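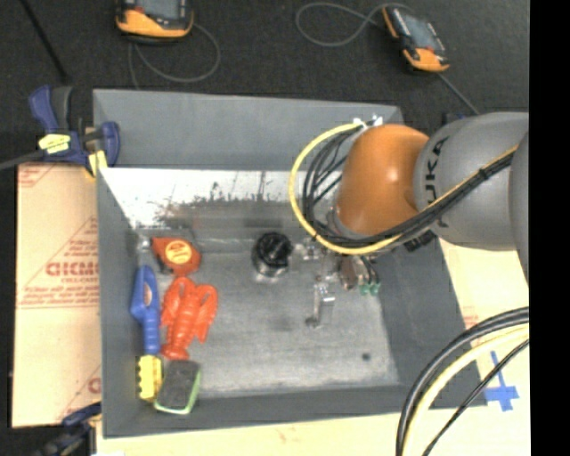 Wai-kit Chiang's comment on the draft of this talk was that an attendance note is written for the person who takes over the file, and that the slides had it written for the fee earner. I accept the point and have changed the order. Reader first, then contents, then storage.

Attendance notes: speaker notes
Cernberg, trainee and paralegal session
Monday, November 26, 2018
Running time 25 minutes, questions at the end

Opening

Say what the session covers: notes of telephone calls, meetings and court hearings on civil files. It does not cover witness statements, which have their own session in February. Khang Mạc is giving that one.

Ask people to have a recent note of their own open on Plorusine. Do not ask for them to be read out. Client names.

Slide 1. Who reads it

Four readers, in the order in which they usually turn up.
The colleague covering leave.
The supervisor on file review.
The costs draftsman.
A judge or ombudsman, if there is a dispute about what was advised.

The last is the rarest and the one the note has to survive. It may be read years later, when the author has left and the client remembers the call differently. Where there is no note, the firm is relying on memory against a client who had one matter to remember and not a full caseload. Pause there.

Mention that the client may be entitled to see it. Remarks about the client's manner stay out unless they bear on capacity, instructions or risk, and in that case they are recorded as observed facts. "Client was confused" is a conclusion. "Client asked twice which property we were discussing" is a note.

Slide 2. The fixed part

Matter number, date, start and finish time, who was on the call and in what role, who made the call. If an interpreter or family member was present, say so, and say whether they spoke for the client or only sat in.

Units recorded must match the times. If the call took nine minutes and the drafting took the rest, the note should show both as separate entries. Do not let Plorusine fill in the finish time. It takes the time the window was closed, and a window left open over lunch gives a very long call.

Slide 3. The part that varies

Take this in the order on the slide: information received, advice given, instructions taken, action to follow.

Information received. Source and date. If the client is repeating what a neighbour said, the note says so.

Advice given. This is where most of the notes I review are thin. "Advised on limitation" is not enough. Write the date given to the client, how it was worked out, and what was said about the effect of missing it. Same for costs. Write the figure or range given, and what it did not include.

Options the client was given and turned down go in as well. If settlement was raised and refused, record the refusal and the reason, in the client's words where they are short enough.

Instructions taken. Use the client's verb if possible. "Client wishes to proceed" can mean issue the claim or send another letter. Write which.

Action to follow. Name and date against each item. An action with no name on it belongs to whoever opens the file next, and they will not know.

Slide 4. Worked example, Yip

Names and address altered, used with permission. Two versions of the same note on the handout, side by side. Allow two minutes to read before speaking.

Points to draw out:
Version A is longer. Most of the length is background already in the opening letter.
Version A says the offer was "discussed". Version B gives the sum, the deadline for accepting, the advice on costs if it is refused, and the client's decision.
Version B records that the client asked for the advice in writing. Version A leaves it out, and the letter was not sent until the client chased.
Neither version says who was to reply to the other side. See if anyone picks this up before you tell them.

Slide 5. When and where

Same day. If it is written later, the note carries the date of writing as well as the date of the call. Never backdate. If a correction is needed, add a further note and leave the first as it stands.

Handwritten notes are scanned and kept even when a typed version exists. They may be disclosable, and privilege is considered at that stage by the person with conduct. It is not a ground for putting them in the bin.

The Valer office still keeps a paper correspondence clip. Staff moving between offices should check both the clip and Plorusine before saying there is no note.

Emails to oneself are not attendance notes. Neither are text messages. Copy the content across and attach the original.

Questions likely to come up

Short calls. Yes, a note is needed for a call that only changes an appointment. One line will do.

Voicemails. Record the message left, as near word for word as you can.

Dictation. Fine, but check figures and names before saving. The software is poor on surnames and on anything with a decimal point.

Templates. One is on the precedents page. Delete the headings not used, as empty headings look like something was missed.

Handouts to be collected in at the end, Yip pages included.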